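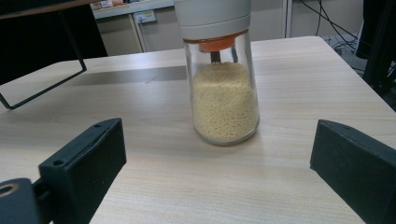 Glass jar with pale yellow granules on a wood-grain tabletop.

Horkesen Roster Moves

A table of player transactions from the Brititz football league, with the short text of each notice and a hand-assigned type. Current release: version 2.

Summary

The data covers signings, releases, trades, injured list moves and returns to a former club. There are 3,316 rows. Each row is one move by one player. A trade that sends a player each way is two rows, joined by a shared trade_id.

The notices come from the weekly bulletins the league office posts for its clubs. The bulletins were plain text for most of the period and scanned sheets before that. The scanned ones were typed in by hand, and 680 rows come from them. Those rows have source set to "sheet". Everything else has source set to "text".

Files

moves.csv — the main table
clubs.csv — club codes, full names, and the seasons each code was in use
types.txt — the list of move types with a one-line definition of each
changes.txt — what changed between versions

All files are UTF-8 with Unix line endings. Fields with commas are quoted. An empty field means the bulletin did not say, and it should not be read as zero or "no".

Columns in moves.csv

move_id: integer, stable across versions. Numbers of deleted rows are not reused.
season: the year the season started. A playoff move in January belongs to the year before.
week: week number in the bulletin heading. Preseason bulletins use 0.
club: three-letter code, see clubs.csv.
player_id: integer. Names are not included.
position: as printed, in lower case. Clubs did not agree on how to name linebackers or defensive backs, and we left that alone.
age: age at the start of the season, where known.
type: one of the values in types.txt.
former_club: filled in only when type is "return".
trade_id: filled in only when type is "trade".
note: the text of the notice with the player's name replaced by PLAYER.
source: "text" or "sheet".

How moves were labeled

Two readers labeled every notice separately, using the definitions in types.txt. Where they disagreed they looked at the row again together and settled on one value. The original labels are not in the release.

Most of the disagreements were over veterans who came back to a club after time somewhere else. The league counts any such signing as new. We count it as a return if the player was on the club's active roster for at least one regular season game in an earlier stint. Practice squad time alone does not qualify. If you want the league's way of counting, change every "return" to "signing" before you start.

Releases were also a problem. Some clubs wrote "waived" and "released" as if they meant the same thing, and some did not. Both are stored as "release" here. The original word is still in the note column.

Known problems

Cárdenas changed its code twice. The old codes are in clubs.csv, but if you group by club without joining on that file first, you will get the same team under several names.

The October bulletins in the earliest season have gaps. A player can appear as released without ever having been signed. We did not fill these in from newspaper reports.

Age is missing more often for linemen than for running backs or quarterbacks — the clubs gave out less about them. Averages by position will be off if you simply drop the empty rows.

Imach folded before the data ends. Its players were assigned to other clubs in a single bulletin, and those rows have the type "dispersal". Leave them out if you are studying how clubs choose free agents.

There is no salary information of any kind.

Suitable uses

The table has been used for classroom exercises in text labeling and for counting how often clubs bring back older players. It should work for most questions about how often a move happened and when. It is a poor fit for judging whether a move was a good one, as there are no game statistics and no win-loss records.

Loading

The file opens in any spreadsheet program. Set player_id and move_id to text on import if your program likes to add commas to large numbers. In code, read week as an integer and leave age as nullable.

Changes in version 2

Added the source column.
Split "injury" into "injured list" and "activated".
Corrected club codes for Cárdenas.
Removed duplicate rows where the same bulletin had been posted more than once.

Corrections

Send the move_id, the column, and the value you think is right, with the season and week of the bulletin that supports it. Corrections go into the next version and are listed in changes.txt.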